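Furcombe parts store moves to divided cartons

The small-parts store at Furcombe has begun replacing its loose bins with divided cardboard cartons, starting with the yellow-labeled spares that make up most of the outgoing orders. The store holds 3836 line items. Of these, more than 1837 are bagged or carded pieces small enough to fit a single carton compartment.

Under the old arrangement, packages were tipped into open bins by supplier and sorted again when an order came in. The new method assigns one part number to each compartment. Stock is checked against the record at the table, placed in its compartment label side up, and entered before the next package is picked up.

"The sorting step was being done twice, once on arrival and once at dispatch," said Ghada Saliba, stores supervisor. "We want it done once, with the record open next to the box."

Cartons are supplied flat by Milon and assembled on site. Compartments are filled from the front row back. A carton is closed only when its contents match the printed list, and partly filled cartons stay open on the table between sessions. Lama Mahasneh, who maintains the stock record, has reduced the entry form to 6 fields — part number, supplier, quantity, carton, compartment and initials. 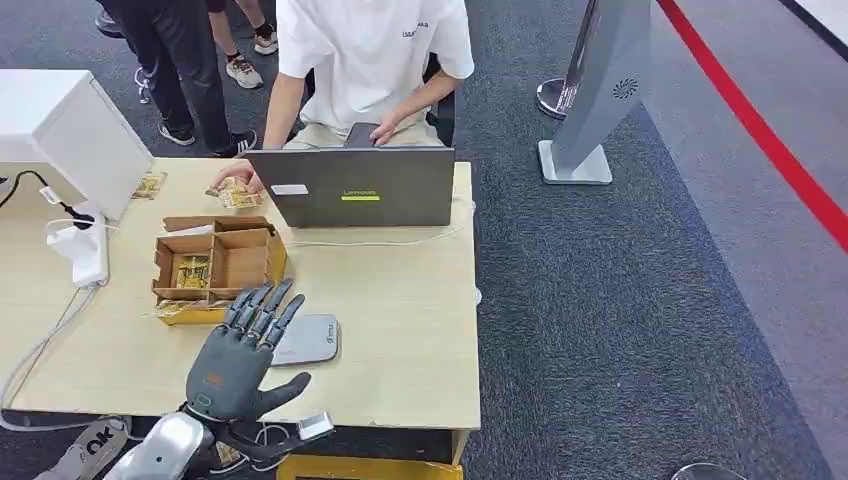
Issue 16

Small yellow packages are sorted at the table, with an open divided carton and a laptop within reach.

The Jeltside store will change over in August, after its shelving has been re-spaced to take the cartons. Items too long for a compartment will remain in the existing racks at both sites.

Recent items
Cuervo label printers: new roll size
Jeltside shelving work, revised hours
Returns desk closes at 4:30 p.m.
Carton assembly: fold order corrected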